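Davier Flower Studio

Home - Gallery - Rentals - Care - Contact

Gallery: Artificial Roses
Posted Monday, October 12, 2026

This page covers our work with red artificial roses: the stems, the leaves, how they go together and how we keep them. The finished arrangements for rent are listed on the Rentals page with sizes and prices. The gallery is for people who like to see the flowers before they are in a vase.

We started working with artificial roses because several of our regular customers run places where real ones don't last. Restaurants with a heater by the door, a dental office with no windows, a hotel lobby that wants the same look every day of the year. Real roses in those rooms look tired by the second afternoon. A good artificial stem can stay out for a season if someone dusts it.

Stems

We buy single stems, one bloom each, with long stems that we cut to fit. Long is better. You can always take some off, and a tall vase with short stems in it never looks right however much filler you push into the bottom. For most table vases we cut to 24 inches or less. Floor vases get the full length.

The stems have wire inside. Household scissors will chew the coating and bend the wire without cutting it, so use side cutters. Put one hand over the end you are cutting off. It can jump a long way.

Blooms

Red is what we are asked for most. The shade we use is a deep one, darker than the bright red sold around Valentine's Day, and it holds up better under yellow restaurant lights. Pink and cream are available for rentals but we keep fewer of them.

The heads come packed flat on one side from shipping. Deisy Llanos, who does most of our arranging, opens the outer petals with her thumb and leaves the center closed. If you open every rose the same amount they look like they came out of one mold. She leaves some of them almost as they come and opens others a good deal more.

Leaves

Leaves take more time than blooms. On the stems we buy, the leaf sprigs are separate pieces and push on or pull off. We pull them all off before we start, then put them back where they are needed after the stems are cut. A sprig low on the stem ends up inside the vase and does nothing. Two sprigs at the same height on opposite sides look like a drawing of a rose.

We work on a white surface whenever we can. Green and dark red both show up well on it, and so does any loose thread or bit of glue that needs to come off before the flower goes out.

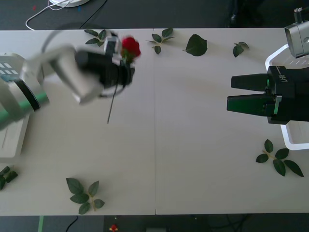
Single leaves are kept along with the sprigs. They fill a gap near the top of an arrangement where a whole sprig would be too heavy. They also cover the spot where a stem has been bent once too often and the coating has gone pale.

If a leaf is creased, a little steam will take the crease out. Hold it well above the kettle, flatten it between two sheets of paper and leave a book on top overnight. An iron is quicker but we have melted enough leaves to stop using one.

Arranging

For a round vase we place the tallest stem first, a little off center, and turn the vase a quarter turn with each stem after that. For anything that will stand against a wall, the back can be leaves only. This saves blooms and the customer will not see it.

Bend the neck of each rose a little just under the head. Straight necks are the first thing that gives artificial flowers away. The second is clean, empty glass with bare wire ends standing in it. Use a solid vase, or fill the glass with pebbles. We don't recommend the clear gel that is sold as fake water. It turns yellow and you will not get it out again.

Bows and ribbon are up to the customer. We leave them off unless they are ordered.

Storage

Ulises Quintero built the storage racks in our back room in April. Stems lie flat in long drawers, sorted by color, with the heads all at one end and nothing stacked on them. Before that we kept them upright in buckets, and the ones in the middle were always crushed. Leaves are in shallow trays with lids. The lids matter - dust on a leaf is harder to remove than dust on a petal because it settles in the veins.

Keep stored flowers out of the sun. Red fades first and it fades unevenly, so one side of the arrangement goes toward orange while the back stays as it was.

Cleaning

Use a soft makeup brush or a hair dryer on the cool setting. Do this every couple of weeks and you will not need anything else. For flowers that have been in a kitchen or near one, wipe each leaf with a damp cloth and a drop of dish soap. Don't soak the heads. Some dyes run, and the glue inside the bloom lets go when it gets wet through.

Rentals that come back to us are cleaned before they go out again. There is no charge for dust. Stems that come back cut shorter than they left are billed at the replacement price.

Orders

Allow 5 working days for a standard arrangement in red. Other colors take longer if we have to order stems. Loose stems and bags of leaf sprigs can be picked up at the studio without an appointment, and we will cut stems to length while you wait.

More in the gallery: Peonies - Greenery - Wreaths - Table Settings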